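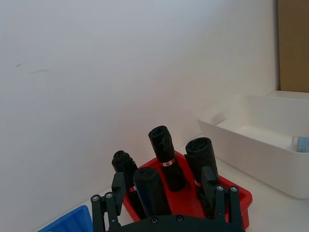

Trulport today announced the release of its household and workplace storage range, a line of open plastic bins and trays for sorting small supplies in kitchens, laundries and storerooms. The range is intended for goods that are bought in quantity and tend to migrate to the back of a cupboard. Rolls of black garbage bags, stood on end in a shallow red tray, take up little bench space and can be lifted out one at a time. The range goes on sale in November through Simudeo stores and regional stockists.

The company has produced storage goods for the catering trade since 2000. The new line brings the same approach to the home, with colours used to separate one category of supplies from another. 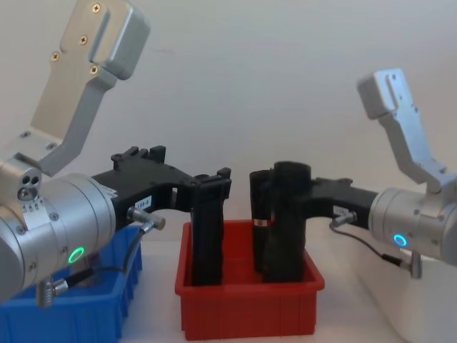 Red bin from the storage range, on a white tabletop.

Trulport recommends that customers empty a cupboard completely before choosing bin sizes, and group items by how often they are used. Garbage bags, freezer bags and baking paper may be stored upright - labels facing outward where possible - with the roll in use placed at the front.

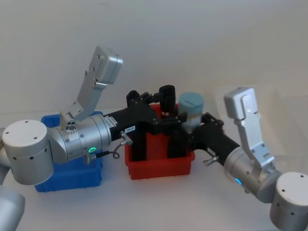
Can the bins be washed in a dishwasher?
Hand washing in warm soapy water is advised. Bins should be dried fully before paper goods are put back.

Stockists will receive the range in cartons of 6, with a printed guide to sorting a pantry or cleaning cupboard. A total of 330 stockists have placed opening orders.
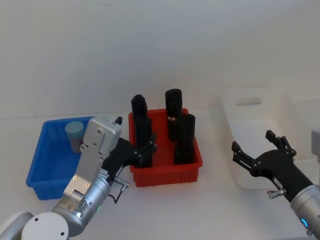
Issued by: Trulport Home Organisation Team, 31/10/2023

Blue, red and white bins may be set side by side on a bench while a cupboard is being sorted. The white bin is the larger of the three and has a handle slot near the top edge. Replacement bins will be sold singly in all colours.

Comments (2)

pantryshelf: Will the red one be sold on its own from the start? Our garbage bags live under the sink and they unroll everywhere.

Marg_in_the_hills: Please put the measurements on the label this time - I had to take the last lot back.

Media enquiries: Trulport Communications | © 2023 Trulport. All rights reserved. | Back to top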